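About Flemholm

Flemholm is an independent college of hospitality and home economics serving the town of Flendalport and the surrounding district. The college was established to give local people a practical education in cookery, household management and food service without the need to relocate to the city. It remains governed by a board drawn from the district and is registered as a not-for-profit body.

Enrolment currently stands at 541 students across certificate, diploma and evening programmes. Of these, 113 are apprentices released by their employers for one day each week. 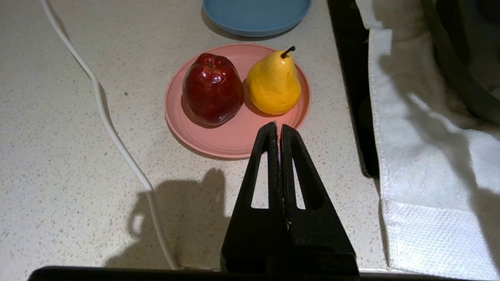 The college operates from 2 campuses. The Flendalport campus houses the administration office, the library and the training restaurant, which is open to the public for lunch during term. The Dosthorpe campus is dedicated to first-year teaching and short courses. A shuttle bus connects the two, and students travel on it at no charge on presentation of a current student card.

Our Programmes

All certificate students complete a common first term covering food safety, nutrition, knife skills and the costing of menus. They then elect to continue in commercial cookery, aged-care catering or household management. The aged-care catering stream was introduced at the request of regional employers, and its graduates are now employed in residential homes throughout the district. 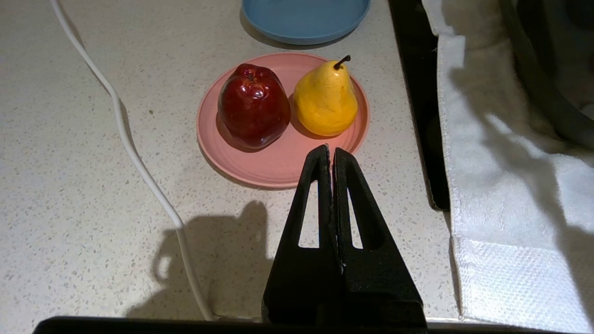

An apple and a pear on a pink plate.

Evening classes are open to any resident over the age of 16. Preserving, bread making and cooking for one are offered every term, and other subjects are scheduled according to demand. The program guide is released each September.

Our People

The Principal, Océane McIntyre, joined Flemholm as a teacher of pastry and was appointed to her present position by unanimous decision of the board. Neusa Bittencourt is Head of Student Services and has responsibility for admissions, bursaries and work placements. Teaching staff are required to hold a trade qualification and to have worked in the industry.
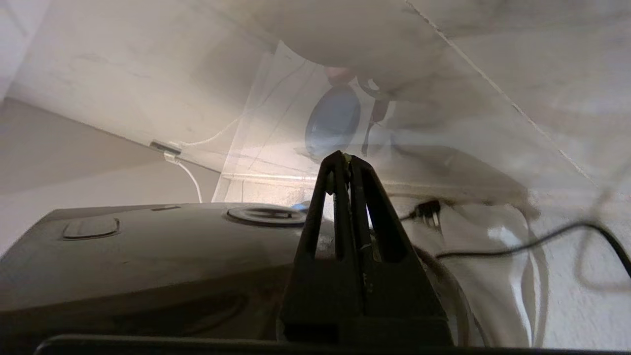
A large grey appliance, to the left.

The Toom Bursary

The Toom Bursary assists students who would otherwise be unable to meet the cost of uniforms, knives and textbooks. Each award is valued at $2,480 and is paid in equal instalments over the year. Applications are assessed on financial need, and academic results are not considered.

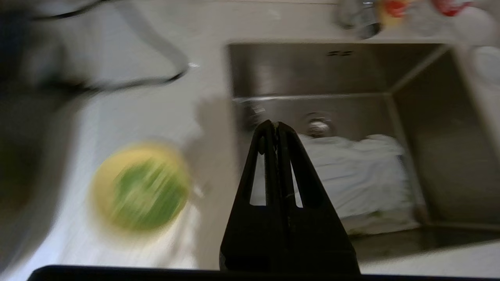
Recipients are notified in writing before the start of term. Enquiries should be directed to Student Services at the Flendalport campus.

Visiting the College

Prospective students and their families are welcome to tour either campus by appointment. The college is closed on Sunday and on public holidays.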